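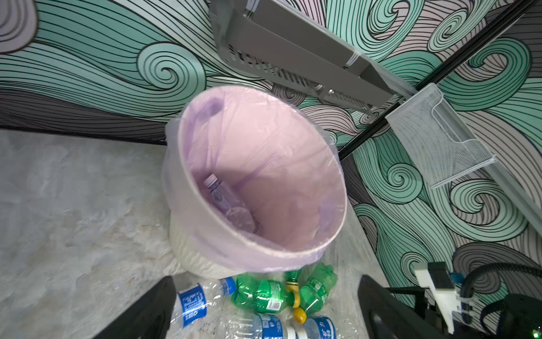
Bottles by the wastebasket, one in already. Purple liner, folded over the rim.

Bottles, Bins and Liners: FAQ
Hesidance Shared Apartments, house info pages
Last updated March 23, 2022

Do empty bottles go in the room wastebasket?
For now, yes. Water bottles, soda bottles, all plastic drink bottles. Just not food, and not glass. Glass goes down to the blue crate by the back stairs, Metlow building only. De Luca building, keep it under the sink till pickup.

Caps on or off?
On. Loose caps end up under the fridge. We have moved enough fridges.

Do I have to peel the labels?
No. Leave them.

Should I crush them?
Water bottles, sure, they fold up easy. The thicker soda ones, don't fight with it. Empty is what matters. Tip the last bit down the sink first, soda in the bottom of a liner gets sticky and then we get ants.

Can I leave a pile on the floor and do it all at once?
Overnight is fine if it's your own room. Not in the hallway and not in the shared kitchen. Put it by the basket and not behind the door, please.

How do I put the liner in?
Open it all the way, push the bottom down, fold the top over the rim so it hangs on the outside. Leave some slack. If it's pulled tight it slides in the first time you drop something heavy.

Which liners fit?
The Neser small ones, from the hall closet, top shelf. Take what you need for the week. The big kitchen bags are too long for the round baskets and we run out of them by June every year. Grocery bags ok in a pinch.

My basket is full and it isn't pickup day.
Tie the bag, take it to the bin room, put in a new liner. Bin room is open till 8 at night. Don't stack tied bags next to the basket.

The basket tips over.
They're light. Stand it against a wall or the side of the desk. A bottle or two in the bottom won't really hold it.

Something leaked on the floor, what do I use?
Damp cloth, plain water, then dry. No vinegar on the marble-look floors, no scrub pads either. If its still sticky, tiny bit of dish soap and wipe again.

Do I get the deposit back on bottles?
If you return them yourself, thats yours. Anything left in the bin room goes into the house fund. Last year that came to around 300 dollars and paid for the new kettle plus the drying rack.

Who do I ask about a broken or missing basket?
Natalia Cervantes, front office. Leave a note with your room number if she's out. Spares are in the basement, white only.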